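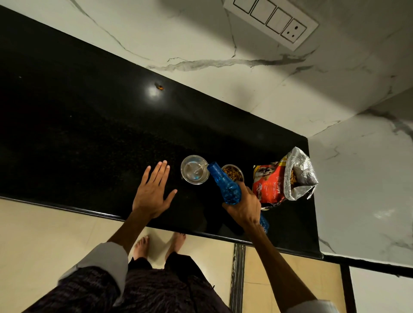
Mateja Dimitriou asked after the last session whether food and water should go down together or one after the other. Either will do. At Cleltden we fill both bowls on the worktop and carry them down one at a time, water first, and these notes follow that order.

Unit 3: Feeding and watering a puppy at home
Handout for the foster carers' course, Cleltden, April 2024
Notes by Rafferty Sorensen

1. Before you start

Wash your hands. Wipe the part of the worktop you are going to use and move any of your own food off it. Keep the puppy out of the kitchen, or behind the gate, until the bowls are ready. Most of the spills reported to us in December came from puppies under people's feet.

Yesterday's bowls should be washed with hot water and washing-up liquid, rinsed well and dried. Don't just top up what is left. A film builds up on the inside of a water bowl after a day or so and you can feel it with a finger before you can see it.

2. Bowls

You need one for water and one for food, and they should stay that way round. Stainless steel is the easiest to keep clean. Glass is fine for water and shows you when it needs changing, but it must be thick, and it must not be left where a puppy can push it off a step. Check glass for chips every time you wash it. Plastic scratches, and some puppies chew it.

A small food bowl suits a small puppy. If the rim is higher than the chin, the bowl is too big.

3. Water

Fresh tap water, cool but not icy. If the tap is awkward to reach, pour from a clean bottle. Put the bowl flat on the worktop, steady yourself with your free hand, tip the bottle low over the bowl and pour slowly. Stop well short of the rim – you still have to carry it.

Change the water morning and evening and whenever there is food or bedding in it. Water is left down all day. If a puppy stops drinking, or drinks far more than usual, write it on the sheet and ring the office.

4. Dry food

Use the puppy food you were given with the pack. Adult food is made up differently and is not a substitute, even for one meal. If you run out, ring us before you buy another kind. A sudden change of food often means a bad stomach. When we do change, it is done over several days, a little more of the new food each time.

Weigh the meal; don't judge by how full the bowl looks. Kibble varies in size, and the same bowl filled to the top can hold quite different amounts. The daily total on your sheet is for the whole day and has to be divided by the number of meals. Young puppies on this scheme have 3 meals. If you use some of the kibble for training, take it out of the daily total.

Pick up any pieces that drop on the worktop or floor and put them in the bowl or the bin.

5. The bag

Roll the top down tightly after each meal and clip it, or stand the whole bag in a lidded box. Please don't tip the food out into a tub and throw the bag away, as we need the batch number and the best-before date if anything goes wrong. Keep it off the floor, away from the cooker and out of the sun.

6. Putting the bowls down

Same place each time, on a mat, away from the door. Ask for a sit if the puppy knows it, otherwise just put the bowl down and step back. Children should leave the puppy alone while it eats. Lift the food bowl after 10 minutes, whether it is empty or not, and note anything left.

For next time

Bring your feeding sheet filled in for one full week. Marin Mladenović will go through weighing and growth charts, so bring your kitchen scales if they are small enough to carry.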